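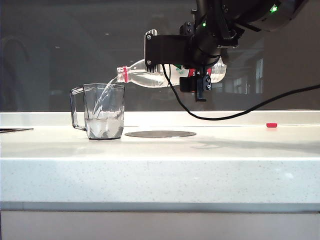 The Orkham arm pouring from a bottle at the Courtois test kitchen.

Visit to Courtois, February

Our group spent 3 hours at Courtois, where the Orkham arm is being tried on simple kitchen jobs. Most of the talk was about a fault in the pouring trial.

The arm had done 276 pours when the grip force reading began to drift. The controller, supplied by Trekar, took the low reading as a light bottle and eased off. On the next run the bottle slipped and water went over the counter and down the cabinet front. The stop button was out of reach of the person at the desk, so the arm carried on for 6 seconds.

Courtois has since moved the button and set a fixed lower limit on grip force. Pours are now capped at 800 ml.

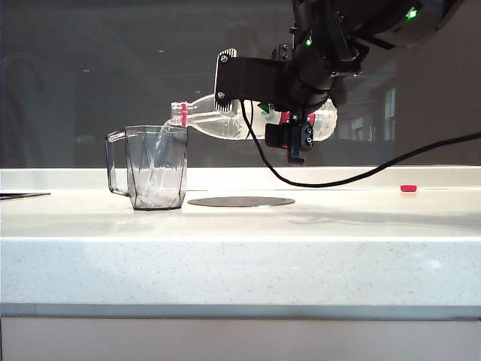
Questions from the group

We asked about the cable, which hangs low over the counter. Courtois said a clip is on order. The drift itself has not been explained, and the sensor has gone back to Trekar for checking.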